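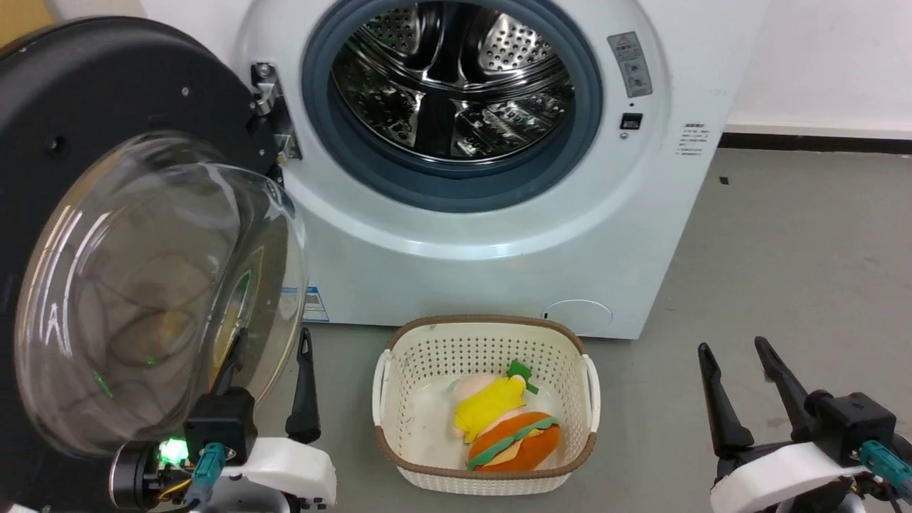

Two grippers at the washing machine, with a soft toy in the basket.

Briltov is looking for people to help us write good practice rules for robots that do household chores, and we would dearly love to hear from you if you have ever run a laundry room, looked after a care home or simply have firm opinions on how a washing machine ought to be loaded!

You'd join one of 2 small panels, meeting in the evenings from March, to read our draft (it goes by the name of Rokano) and tell us where it is muddled, too strict or not strict enough. How near may a person stand while the arms are moving? Who checks the drum before the door is shut? When should the machine stop and ask? No technical background is needed, and we'll gladly go over anything twice.

Travel is paid, and there is always tea. Please write a few lines about yourself to Judit Sipos or Raelene Ormsby at Briltov, quoting reference 1326, and do mention any access needs.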